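Planning next year's kit for the Sarkinville workshop. Notes as I go, mostly so Trinh Nghiêm can tell me where I'm wrong.

Budget is 3000. Udura quoted 482 for a spare gripper. Chege came in lower, but with 70 days' delivery -- too long if one breaks in November.

The job we're costing is tool tidying. Two arms, one table, one pegboard.
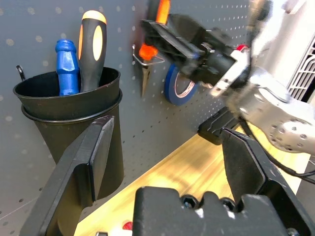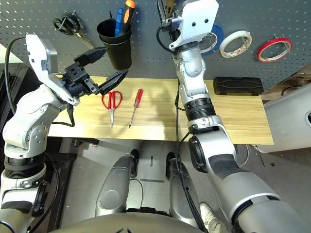
Tool board and bench, with orange and black screwdriver handle in the cup both times.

Fingers are the thing to buy in bulk. Grilar sells them at 38 a pair and I'd like four pairs on the shelf before we start.

Cables next. I've put in one full spare set and moved the second table to the year after.

Not budgeting for a third arm. The two we have aren't busy enough yet to justify it.

Still waiting on a service contract price from Udura. If it's over 70 a month I'll drop it and keep the money for repairs.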